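Osine fault

The Osine fault is a failure of wrist-mounted robot vision in which the controller takes the direction of "up" from a stale reading of the wrist joint. The camera image is then leveled by the wrong angle, and distances to walls, doors and floors are worked out along the wrong axis. The arm moves smoothly and raises no alarm, but it moves toward a place that is displaced from the real target. The fault is named after the Osine motion controller, on which it was first recorded, and is classed as a safety fault because it can drive a gripper into a fixed surface at working speed.

Background

Arms with a camera behind the gripper send two streams to the controller: the image and the joint angles. Each stream carries its own time stamp. In the original Osine design the joint stream was buffered, and when the buffer filled, the oldest entry was held instead of dropped. The controller accepted any joint reading less than 300 milliseconds old. A wrist turning quickly can pass through 18 degrees in that time, and the whole of that angle appears as an error in the leveled image.

The fault was first seen in simulation by Ifeanyi Uzor and Vasylyna Zhuravel, who were testing door and wall tasks for a two-armed mobile robot built by Sarkorero. Their report, dated 05/10/2021, described repeated contact between the left gripper and the wall during tasks that had been marked as passed.

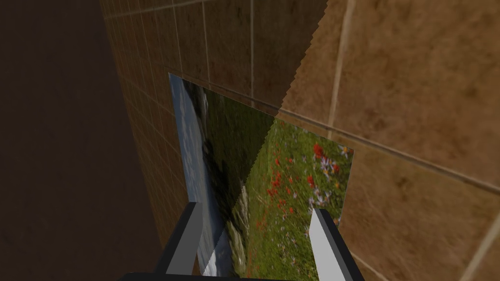

Edge matching makes the fault worse. The controller checks its leveled image by looking for long straight lines and comparing them with the known directions of the room. With a wrong wrist angle, a line that should be rejected can be accepted. When the gripper holds a meadow print close to a tiled wall, the long lines in view include the grout, the sides of the print and a diagonal shadow boundary that crosses the print and carries on over the wall with a stair-stepped edge. The last of these has no fixed relation to the room. If it happens to agree with the stale angle, the check passes and the error is kept.

Behavior

The Vuddale test notes, compiled by Khrystyna-Mariia Skoryk, divide the fault into three stages. In the first, the joint reading ages but stays within the permitted limit. In the second, the line check accepts a false match and the controller stores the wrong angle as a correction. In the third, the stored correction is applied to fresh readings, so that the error remains after the wrist has stopped moving. Most contact events belong to the third stage.

The size of the displacement depends on reach. Close to the body it may be hidden by the compliance of the fingers. At long reach it is enough for a gripper aimed at a door handle to meet the door frame.

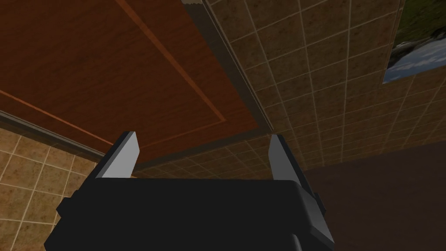
Does restarting the arm clear the fault?
A restart clears the joint buffer only. The stored correction is held in separate memory and has to be erased by hand before the arm is allowed to move again.

Detection

The fault is hard to find from logs, as each value in them is valid when read alone. Sang Trình proposed comparing the leveled image with a gravity sensor in the wrist - a part that many arms already carried for load measurement. In a series of 200 simulated runs, the comparison flagged the fault before contact in all but 3. The missed cases had the wrist moving at high acceleration, where the gravity reading was itself unreliable.

A second method uses both arms. One wrist is held still while the other works, and the two estimates of "up" are compared through the shared base.
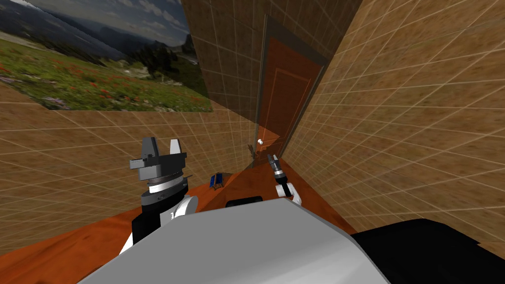 The still arm acts as a reference only while the base is stationary. If the base drives or tips, both estimates shift together and the comparison shows no difference. For this reason the method is limited to tasks in which the robot stops before reaching.

Correction

A change to the Osine controller was released in November. It drops the oldest buffer entries, refuses any image that lacks a matching joint reading, and no longer stores corrections between tasks. Othmane Helmy later noted that the refusal rule can stall an arm in mid-motion when the image stream is slow, and the Sýkora version of the controller replaces the stall with a slow retreat along the path already traveled.

See also: time stamp error; hand-eye calibration; protective stop; false edge match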